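Review: Nokley Good Practice Guide for Hand-Held Grippers, 3rd printing
By Tiina Eskola, 27 Mar 2022

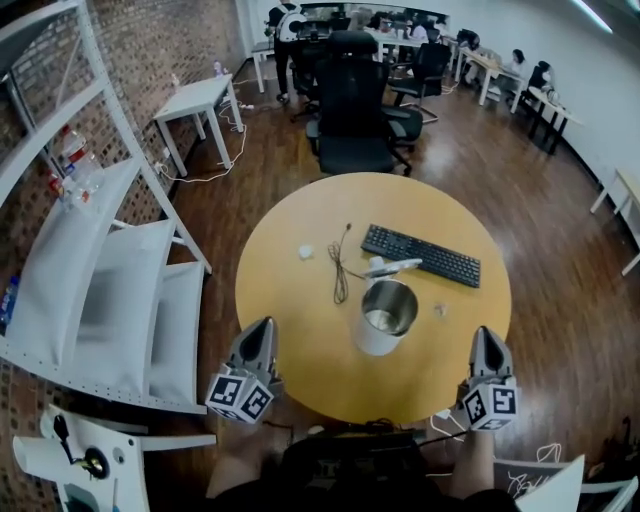
I bought the guide because our team had many habits and no written rules. It is a thin book from Keskinen, with four chapters, and I read it in one evening. The language is simple, and I was thankful for that.

The best chapter is about the table before recording. The authors want every cable to be listed as either "part of the task" or "not part of the task", and the second kind must go away before the first take. They also ask that the marker cubes are wiped and checked for scratches at the start of each shift. We did neither of these things regularly. Now we do.

The chapter on other people in the room is weaker. It says they should be informed, but it does not say how, or what to do when a person refuses. My colleague Hilkka Toivonen wrote one page of our own for this, and I think it is better than the book.

The checklist at the back can be copied, but the print is small. The older Prureck guide has larger forms, though it says very little about kitchen items with a power cord.

The price is fair for a small lab. I would give it three stars of four, and I hope that the next printing has an index.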